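4.2 What people said about their tables

I should say up front that I went into the Holtness interviews wanting to talk about floors. My whole pitch to the housing co-op was floors. But every household I visited sat me down at a kitchen table, poured me something, and sooner or later started rubbing the tabletop with a thumb while they talked, so by the second week I'd given in and rewritten the interview guide around tables (the old guide is in Appendix B, if you're curious how wrong I was).

The mail survey had already gone out by then. We got 986 usable forms back out of 3000, which I was pretty chuffed with, and the one question that touched on furniture asked people to pick the thing they'd miss most if they had to move. Tables did well. Couches did better, but the comments people wrote beside "couch" were short, and the ones beside "table" ran up the margin and over onto the back of the page!

I then did 27 home visits, split between Holtness and the older streets at Prarnbridge. I'd expected the talk to be about meals and family, and there was plenty of that. What I hadn't expected was how much of it would be about grain. People knew theirs. They could tell me which way it ran from where they sat, and they had favourite bits – a knot, a swirl, a stripe that looked like a river when they were kids. Pale wood came up again and again in the Holtness homes, where a lot of the furniture came out of the Prudorwood workshop and was sold with very little colour on it. Figure 4 gives a fair idea of the sort of pattern I mean, with the lines arching in one part and flattening out in another.

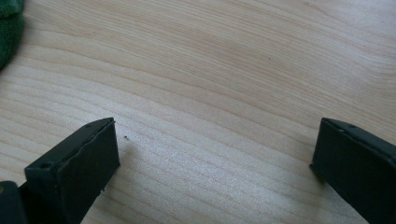

Figure 4. Grain on a pale tabletop.

Snædís Kirkegaard told me I was making too much of the grain, and that what she'd grieve over was the height, as every other table she'd ever sat at had been wrong for her knees. I've gone back to her transcript more than any other. She had a point, and when I recoded the interviews with "fit" as its own category (knees, elbows, chair arms that bump the apron) it turned up in places I'd filed under comfort or habit and more or less forgotten.

Bjarke Eyvindsson went the other way entirely. He'd sanded his back twice and was sorry both times. The marks were what he'd liked, he said, and he'd only done it to please a visitor who never did visit. I coded this as "regret", a category I'd first set up for people who'd painted things.

The Prarnbridge homes were a different story. Darker tables, mostly inherited, mostly under a cloth, and the talk went to whoever had owned the table before. I don't want to push the contrast too hard. The Prarnbridge group was older on the whole, and a cloth changes what you look at while you chat. Still, it lines up with what the Lý pilot found the September before, and I come back to it in 4.3, where the cloths get a section to themselves.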